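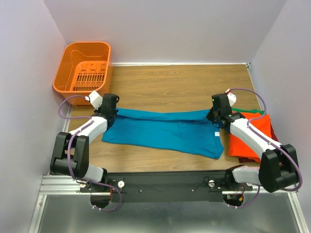
*The blue, half folded. Tag on the right.*

**Mum's Blue**

Van at three. Siiri said three, then she said before three if the road's bad, then she rang off.

So. Kitchen first, because kitchens are the worst. Plates in tea towels, tea towels in the box, box taped, tape lost. Found the tape. On my wrist, like a bangle. Mum used to wear it that way when she did the Christmas parcels and I'd forgotten that until it pinched.

Forty years of jam jar lids in the bottom drawer. Not the jars. Just lids.

"Keep or chuck?" Gintarė yelled from the hall.

"What is it?"

"Bag of bags."

"Chuck."

"There's a bag of bags inside it."

"Gintarė. Chuck."

She kept it. I saw it go into the Arngate pile later, under the lamp, and said nothing. My cousin has been helping since six this morning and has eaten one banana.

Bedroom after that. Wardrobe open. I'd been walking past it all week with my eyes on the carpet. It still smelled of her, the soap and the cough lollies, so I breathed through my mouth and went fast. Coats to the church. Good shoes to Laimutė next door, who's a size smaller and will wear them anyway. Skirts, skirts, a skirt I'd have sworn I took home by mistake in grade nine.

Then the blue.

Folded on the top shelf by itself. I pulled it down and it came open over my head, all of it, and for a second everything was blue, that loud swimming-pool blue she never wore. Not to weddings. Not to the lake. She bought it in Feromora the June before Dad got sick. I was there, I was bored, I was kicking the leg of a chair. The woman in the shop said it was her colour. Mum went pink. Paid cash. Told me not to tell him what it cost.

I never did. $148. There you go, Dad.

"Oh," said Gintarė in the doorway. "I've never seen that."

"Nobody has."

"The tag's still on."

"That's the washing one. It's meant to be there."

She came and looked. Small and white, still a neat rectangle. The ones in my clothes go to grey fluff in a year.

"Church?" she said. Careful.

I didn't anwser. I took it out to the table.

The table is the one thing we'd all fought over. Jaanus wanted it for the shop. Siiri wanted it because Jaanus wanted it. Light wood, and the grain goes side to side so as a kid I used to drive cars along it, and up the far side it gets those dark streaks, which were the highway. You had to stay off the highway unless you had a truck. I'd cleared it last night. Boxes on the floor, table down to the orange basket and a pile of folded cloths, walls bare, that greyish purple she picked from a card and then claimed the card had lied.

I laid the blue down across the middle. Wouldn't sit. It bunched at one end and slid at the other.

"You're doing it wrong," Gintarė said.

"How can you do it wrong?"

"Your mum did it with two people. Sheets, tablecloths, everything. One each end. Aunty made me do it every summer, I've got scars."

She had, too. Mum. Had two people, I mean. I was usually one of them. You got your corner and you held it tight, and you watched her, not the cloth, and when her chin went down you brought it over. If your end sagged she'd wait. Wouldn't say anything. Just wait there holding her end up until you noticed.

Gintarė took the left. I took the right. We lifted the far edge and it came up and dipped in the middle.

"Pull," she said.

"I'm pulling."

"Pull more."

Corner near me went all rounded and lumpy. I could feel the tag brushing my knuckle. Neither of us had the chin. We stood there like idiots, each waiting for the other one to be her.

Horn outside. Siiri. Nine minutes early, with Jaanus in the passenger seat, I could hear him telling her how to park.

"Agnese," Gintarė said. "Now or what?"

I put my chin down.

Over it came. Not straight. The crease went off on a slant and there was a wrinkle through it you could have posted a letter in, and Gintarė smoothed it with the side of her hand, twice, three times, and we did it again, and again, until it was a square. Squareish.

"Right, whose is the table," Siiri, from the front door. Not hello. "Because we've got room for the table or the freezer and I'm not doing two trips to Flokstead in this."

"Table," said Jaanus behind her.

"I wasn't asking you."

Then she was in the room and saw what was under my hands. She stopped with her keys out.

"She told me she took that back," Siiri said.

"When?"

"Years ago. I asked to borrow it. For Grīnberga's party, when I was seventeen. She said she took it back to the shop."

Gintarė laughed first. Then me, the ugly kind. Siiri didn't, and then she did, and she had to sit down on the box with the plates in it, and somthing in there cracked.

"Put it on," I said.

"Don't be stupid. You've just folded it."

"Put it on, Siiri."

Jaanus said the van was on a yellow line. Jaanus was told where to stand.

She wiped her hands down her jeans, front and back, and held them out.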